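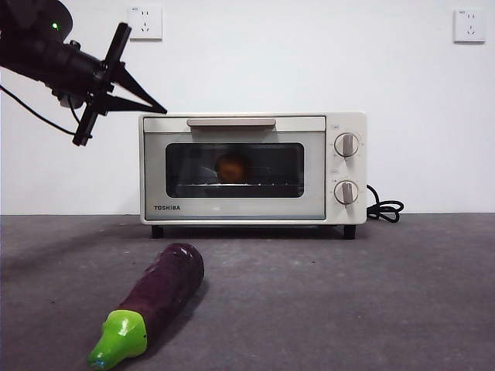 Birdie Greenberg wrote in to ask why the arm at the oven station has to be re-homed after every gripper change, when the one she used before never did. It's the question we get most, so it goes first.

6 min read

Oven station: setup and care FAQ

Why do I have to re-home after changing the gripper?

The controller stores the tool length with the gripper, and it drops that value when the tool connector is unplugged. Until you home the arm again it works from the bare flange and will stop short of the oven or run into the door. Homing takes less time than finding out which.

How do I know the arm is ready?

Check the small green light on the housing. If it's off or any other color, leave the arm alone and look at the controller screen. Green means the arm has power and no fault. It does not mean the right program is loaded, so read the program name before you press start.

Where does the oven go?

On the floor, with the front feet on the two marks. The door should face the arm's work area, and the handle should be level. Put a straightedge against the feet if you're not sure. A small twist at the feet turns into a large miss at the far end of the handle.

If the oven gets bumped, don't nudge it back by eye and carry on. Reset it to the marks and run the touch check.

What is the touch check?

A slow program that brings one finger up to the handle at its left end, then its right end, and then to each of the two knobs. It stops 2 mm away from each point and waits for you. Slide a feeler gauge in. If the gap is right at all the stops, you're done. If it's off by the same amount everywhere, the oven has moved straight back or forward. If it's off at one end of the handle only, the oven is turned.

Run it at the start of the day, after any gripper work, and after anyone has cleaned the floor.

Can the oven be plugged in while I do this?

No. All our door, rack and knob routines run with the oven cold and unplugged. The program never needs heat, and the play food would not survive it. Pull the plug before you reach into the work area and keep it where you can see it.

What about the slack in the oven cord?

Leave it behind the oven, on the side away from the arm. Don't tape it to the wall. Tape lets go at night and then the cord is somewhere new in the morning.

How should the arm's own cable hang?

In one loose curve below the housing, with enough length that it never goes tight when the wrist turns. Before the first run, jog the wrist to both ends of its travel and watch the cable the whole way. If it pulls straight or catches on the bracket, stop and re-route it. Imre Kelemen replaced two of these cables last winter and both had failed at the same spot, right where they enter the housing.

How often do the fingers need attention?

Wipe the flat faces with a dry cloth every day. Every 300 cycles, take the fingers off, clean the pivots, and put them back with the screws at the torque on the card. Don't use oil. It gets onto the faces and then onto the handle, and the grip starts to slip in a way that looks like a software problem.

One finger closes later than the other. Is that a fault?

Usually it's dirt in the pivot. Clean it first. If the lag is still there, swap the fingers left for right — if the lag moves with the finger, the finger is worn. If it stays on the same side, the trouble is in the gripper body and it goes to Erzsébet Vincze for repair. Please don't open the body yourself.

The arm stops with error 11. What now?

Error 11 is a wrist overload. Most of the time the gripper has closed on the handle while the door was at the end of its swing. Press stop, open the fingers by hand with the release, back the arm off slowly, and clear the error. Then run the touch check before you try again. If you get it a second time in the same session, write it in the log and leave the station off.

Which play food can I use?

Anything from the bin that fits between the fingers with room on both sides. The eggplant is fine, but set it down so it can't roll under the arm.

Who do I contact?

Kumiko Sakamoto for programs and log entries, Erzsébet for anything mechanical. Mornings before 10 are best for both.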